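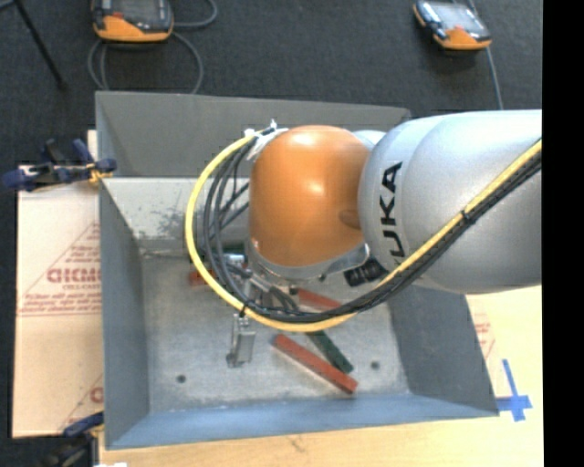
Mfaume单元最常坏的东西是线。臂本身从装好那天起没给过我们多少脸色，伺服没闹过，减速机没漏过，倒是挂在外面那一束管线，每隔一阵就要请人去伺候。黄色那根从腕部往左甩出一个大圈，绕过料箱上方，再折回来爬上银灰色的臂身，黑色的线跟它搭伙走，到了臂上才收成规规矩矩的一束，半路用黑扎带勒住。这个圈的大小我们改过好几版，每一版刚改完的时候都叫“最终版”。

相册放在Garkatstead车间的内部页面上，后来有别的单元来抄作业，就挪到了外面。文字比照片多，这个毛病从第一版就有，改不掉了。下面按保养时动手的顺序写，型号和采购单不在这里，想抄参数的请先看完“线圈”那一节再抄。

线圈

圈太小，腕部一转到头就把接头往外拽，接头不会当场坏，它会挑半夜坏。圈太大，线就垂进料箱，跟料块抢地方，夹爪下去的时候顺便把自己的线也当工件。目前的做法是从支架到臂上第一根扎带之间放出635毫米，在示教状态下把腕轴正反两头各走到极限，人蹲在旁边看，任何姿态下线不绷直、不打折，就算过。

第一版放了多少已经没人记得，记录本那一页沾了润滑脂，字看不清。第二版有记录，写的是“比上次长一点”。

扎带

扎带剪掉尾巴以后要用手摸一遍断口。斜着剪的断口像小刀，磨线比铁箱还快，我们有一根线的外皮就是被它自己的扎带割开的，排查的时候大家先怀疑了夹具，又怀疑了料箱，最后怀疑了供应商，对方客气地回了一封很长的邮件。

扎带勒到线束不能随手滑动就停，不要再补那一下。补那一下的人通常手劲很好，线里面的屏蔽层则通常不太好。

支架端用胶带打底再扎，胶带起边就整圈撕掉重缠，别在旧的上面接着缠。曾经有一段时间那里缠得像石膏绷带，拆开时里面一共四种胶带，能看出单元的历代班次。

线束

备用线束用Furard的成品，长度按上面那个圈订好，两头接头压好再送来。自己压接头也行，工具柜里有钳子，只是用过那把钳子的人后来都改成订货了。

换线的顺序：

断电，挂牌，等驱动器的灯灭透。
先拍一张旧线的走向，正面侧面都要。凭记忆还原的走法，历史上没有一次和原来一样。
从夹爪那头开始拆，往臂身方向退。
新线先在地上摊开，把扭劲放掉，再上臂。
接头插到底，听到声音以后再推一下。
扎带全部松松地带上，腕轴走完一遍，最后才收紧。
示教器上清报警，低速空跑10分钟，人不要走开。

空跑这一步最容易被省掉。省掉它的班次，平均来说，会在接下来的夜里把它补回来。

料箱

箱子就是一只斜壁铁皮箱，底上全是划痕和污渍，看着像用了半辈子。它不需要好看，需要不动。箱沿用夹钳固定，夹钳手柄的方向统一朝外，手臂扫过来的时候不会挂住。箱子挪过以后要重新标定，哪怕只挪了一根手指的宽度，哪怕挪的人很肯定“原来就在这里”。

台面上有蓝色胶带贴的十字。请不要清洁它。上一次大扫除有人很认真，台面擦得能照人，十字也一并擦没了，我们整个下午都在重新找那个点。后来在保养表上加了一行：“胶带不是垃圾。”字号比别的都大。

箱底的圆孔要保持通畅，碎漆和铁屑先吸掉，再拿干布擦。不要用湿布，箱壁的反光一变，视觉那边就要写信来问。

料块

测试用的是刷了漆的长方块，红的和深绿的都有。漆磕掉一角的就换下来，不要拿马克笔补。马克笔的红和漆的红，人觉得一样，Nenis觉得不一样，并且会坚持自己的看法。（Nenis是我们的识别程序，脾气比臂大得多。）

块乱放就行，越乱越像真的。新来的人总忍不住把它们码齐，码完机器的成绩特别漂亮，报上去以后大家都很高兴，再一打乱，高兴的就少了。

夹爪

每班开工前看夹指尖有没有沾漆。沾了用塑料刮片刮，别用一字螺丝刀，那上面已经有好几道螺丝刀留下的签名。

手指根部的螺丝划一道记号线，线对不上就是松了，按扭矩表重新上。短线在夹爪根部的弯头检查有没有发白，发白就换，等它裂开再换也可以，不过那样就要连着线束一起换。

示教器

示教器放在地毯上，这件事每次内审都会被写进问题清单，每次我们都回复“已制定整改计划”。计划是做一个挂架，图已经画好，挂架的位置也选好了，那个位置现在放着饮水机。

在挂架落成之前，请遵守临时规定：屏幕朝上，急停别压在线下面，线盘成大圈靠里放。进出的时候看脚下。踩到线的人要自己把报警清掉，顺便把保养表上那一栏也填了。

速度

调试期间倍率上限60%，换完线的头一个班也按这个跑。常有人来问为什么不跑满，满速确实好看，来参观的人都爱看满速。黄线不爱看。

保养周期

每10天：摸扎带断口，看黄线外皮，对螺丝记号，吸箱底。
每月：整束线从臂上松开重新理一遍，胶带打底处翻新，箱沿夹钳紧一遍。
八月：全线停机，该大拆的都放到这时候，包括那个挂架。

页面留言

“照着635放的，我们的臂小一号，线拖进箱子了。”
回：请看“线圈”一节第一段，特别是人蹲在旁边看的那一句。数字是给我们这台的。

“扎带能不能换成魔术贴？”
回：试过，理线很舒服，两个星期以后贴面里塞满铁屑，撕下来像一块砂纸，贴着线的那一面也是。

“饮水机什么时候搬？”
回：已制定整改计划。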